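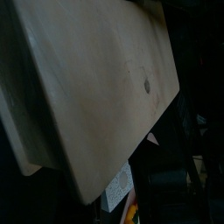

Ticket: sorting cell 2, Jerbridge shop. Status: open. Since the February update the cell stops on boards it used to pass and calls an operator to clear the hold. The limit is set to 30, same as before. Dark oval knots like the one on this pale board, with reddish-brown staining in the grain next to it, are the usual trigger.

Effect on staff: the two graders moved to packing get called back all shift. They want one grading post kept until this is fixed.

Tried: limit raised to 90, no change. Next: Bomell to restore the old settings.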